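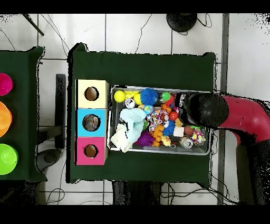

Planner keeps picking a grasp on the soft stuff and then the arm stalls on the way to the boxes

Posted by Leonardo Manno_M in Motion Planning and Perception
May 23, 2022

Hi all, long-time reader, first real post, so be kind. I'm working on a toy sorting task for a red single-arm setup. There's a tray full of mixed toys on a table with a dark green cloth, and boxes with a round hole in the top next to it on the left. The arm is supposed to pick one toy, carry it over a hole, let go, and come back for the next.

The stack is Trasberg for segmentation and grasp ranking, then Husau for the motion planning, glued together with a pile of Python I'm not proud of. Camera is up at the head and gives me color plus depth.

Two things are driving me nuts.

First, the grasp ranker loves the knitted cloth. It's big and pale and it gets a huge clean mask, so it comes out on top nearly every time, even with a perfectly good yellow ball sitting in the corner. I raised the minimum score and all that did was throw out the spiky balls, which I do want. The spiky ones come back from the segmenter as a sort of crumbly blob with holes in it.

Second, and this is the one that eats my afternoons — Husau plans fine to the pre-grasp pose and then times out on the transfer to the boxes. I logged 126 transfer requests and 13 of them failed with "start state in collision." The arm isn't touching anything when I look at it! I also get a fringe of junk depth points along the table edges and along the arm itself, and I don't know if that's related or if I'm just blaming the thing I can see.
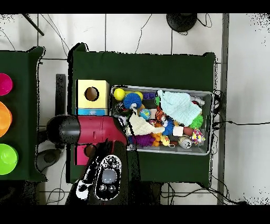 Same table, with the arm over on the near side.

I've tried a bigger planning timeout (no change), a smaller voxel size (worse, I think?) and turning collision checking off, which I will not be doing again. Any ideas welcome. I'd rather not retrain anything if I can help it.

Amnuay Nilsuwan

I think your second problem is the easier one, so let me start there. The junk points along the arm are almost certainly ending up in your collision map. Depth cameras smear at edges, and you get points floating between the arm and whatever is behind it. Your self filter cuts out the arm using the robot model, but if the padding is tight, those stragglers survive, and the planner sees a little cloud of obstacle glued to the forearm. Start state in collision, every time the cloud happens to be thick enough.

What worked for me:

Bump the self-filter padding up. I run 4 cm on the forearm and 2 on the gripper. Go easy on the gripper or you'll erase the toy you're reaching for.

Put a statistical outlier filter before the voxel step. If it's after, you've already turned the stray points into solid cubes. This would also explain why a smaller voxel size looked worse, as you get more of the little strays kept as separate occupied cells.

Add the tables and the boxes as fixed shapes in the planning scene and crop their points out of the cloud. They don't move, so why make the camera rediscover them on every cycle? Measure the boxes once, and give the holes their own drop poses a bit above the rim.

One more check: make sure the cloud and the joint states are stamped from the same clock. I lost most of a September to a lag between those two, and the filter was cutting out where the arm used to be. Plot the model over the cloud while the arm is moving and you'll see it right away if that's what you have.

For the cloth, stop ranking by mask area. Ours was weighted that way out of the box and I turned it down to nearly nothing. Then I added a term for how much the surface normals wander inside the mask. Bunched fabric is all over the place, a ball is smooth and predictable. Your spiky balls will score badly on that too (sorry), so close the holes in the mask first and fit a sphere to what's left. If the sphere fits within a loose tolerance, I let it skip the normals penalty altogether.

clulter_fan

just use Zanetti, it does all this for you

Leonardo Marino

@Amnuay, the padding went in first and I've already got the outlier filter moved ahead of the voxels. Haven't run the full set again yet, but the fringe on the forearm is mostly gone in the viewer. I did the overlay too, and there IS a small lag when the wrist turns fast, so I'm off to look at timestamps. Sphere fit is next on my list. I'll post numbers when I have them.

@clulter_fan, does Zanetti take a custom arm model now? Last I looked it only shipped with its own.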